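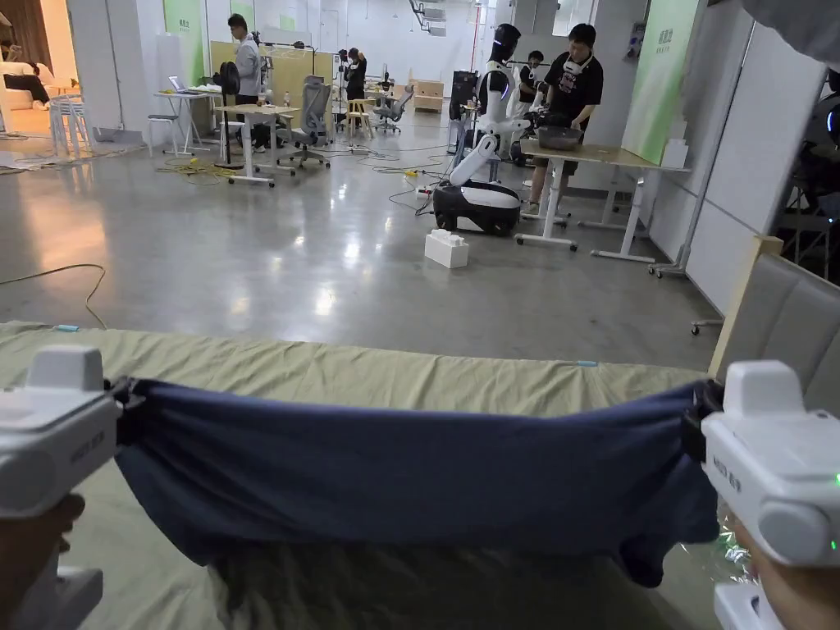 Title slide: navy blue cloth held at both ends by a pair of white hand-held grippers

Rack Fans, Heat Sinks and Noise: Replacing the Cooling in a Two-Unit Server
Speaker notes, May 2019

Slide 1. Opening
Give the scope. One chassis, the Hondari 2U, with the stock fan wall taken out and a different one put in. Air cooling only. Questions on liquid loops go to the end.
State the test load: both processors at full use, memory half populated, no expansion cards except the network card in slot 3.

Slide 2. Why the stock fans are loud
Stock fans are 60 mm counter-rotating units. Two rotors share a housing and turn in opposite directions. Pressure is high and so is noise.
The noise is tonal. Blade-pass frequency is the number of blades times revolutions per second. With two rotors close together there are also interaction tones, and these are what people hear through a wall.
Small fans have to turn fast to move a useful volume. Airflow goes up in proportion to speed, pressure with the square, power with the cube. Leave the three relations on screen while talking through the next slide.

Slide 3. Reading a fan curve
Point at the two ends of the curve first. Left end: maximum pressure, no flow. Right end: maximum flow, no pressure. Data sheets print both numbers on the front page and no fan in a chassis ever runs at either one.
Draw the system curve. It rises with the square of the flow. Where it crosses the fan curve is the operating point.
Mention the dip in the middle of the axial curve. Running in the dip gives unsteady flow and a low rumble. One of the fans we rejected sat right in it.

Slide 4. Heat sinks
Original: a passive sink with copper base and thin aluminum fins, full height for the chassis. Fin spacing is tight, chosen for the high-pressure fans.
Replacement: the Fleury sink, wider spacing, four heat pipes, same footprint. Less surface area, less resistance.
At high airflow the original is the better sink. At low airflow the Fleury is better. Spend time here. People compare sinks at one airflow and draw the wrong conclusion.
Mounting: spring screws, tightened in a cross pattern, a half turn each time until the shoulder stops. Do not use a torque driver set for the stock part, the springs are softer.

Slide 5. The fan wall
Stock wall is a steel partition with rubber pins. The new one is printed in black PETG and holds 80 mm fans. Chassis height inside is a little over 84 mm, so there is room for the fan and a thin gasket and nothing more.
The first version had no gasket. Air came out of the fans and went back over the top into the intake side. Fan speed went up, processor temperature hardly moved. If a fan swap gives that pattern, look for recirculation before buying anything else.
Cable pass-through is at the bottom left. It has a brush strip.

Slide 6. Fan control
The board controller expects a tachometer signal from every header. It also has a low-speed threshold, and below it the controller assumes a failed fan and sends the rest to full speed. After a few seconds the slow fan is above the threshold, the alarm clears, and the speeds drop again. The cycle repeats until someone pulls the plug.
The new fans idle at 1150 rpm. The default threshold is higher than that. Lower it through the management interface before the first boot with the new wall.
Threshold settings on this board are stored with the sensor records and are lost on a firmware update. Write them down.
PWM frequency is 25 kHz and needs no change.

Slide 7. Test setup
Inlet air measured at the front bezel, outlet at the rear grille, one probe each. Processor temperature from the on-die sensor. Power at the wall.
Each run is 30 minutes at constant load. Readings come from the last part of the run only, after the slope has gone flat.
Lid on, screws in. Results with the lid off are not comparable to anything.
Sound level was taken in the same room with all other equipment off. Treat the sound figures as relative.

Slide 8. Results
Put up the table. Read the column heads aloud, they are small.
Total processor load in this test was nearly 200 watts. Both arrangements hold it without throttling.
The new arrangement runs hotter at every load step. Say this plainly. The margin to the throttle point is smaller and still enough at normal room temperature.
Memory got warmer too. The modules in the outer bank sit in the corner of the wall where the old fans reached and the new ones do not. A piece of folded plastic sheet as a duct brought the outer bank back in line.
Repeat measurements in a warm room are planned for August.

Slide 9. Where this does not apply
Full-height accelerator cards with passive sinks. They need the pressure. Keep the stock wall.
Drives in the front bays at full population. Drive carriers are a large part of the front resistance, and all tests here had half the bays fitted with blanks.
Racks with hot-aisle containment running at positive pressure behind the chassis. Not tested.

Slide 10. Parts and files
Fan wall drawing and the gasket outline are in the Utov repository, folder 2. Threshold commands are in the text file next to them.
Fans were bought through Drikomex. Check the suffix on the label when ordering. The version without tachometer output looks the same and will put the controller straight into the failed-fan state.

Backup slide A. Bearing types
Show only if asked. Sleeve, ball, fluid dynamic. Ball bearings tolerate heat and any mounting direction and get noisier with age. Sleeve bearings should not be mounted with the shaft vertical.

Backup slide B. Altitude
Thinner air carries less heat at the same volume flow. Derating chart from the chassis manual.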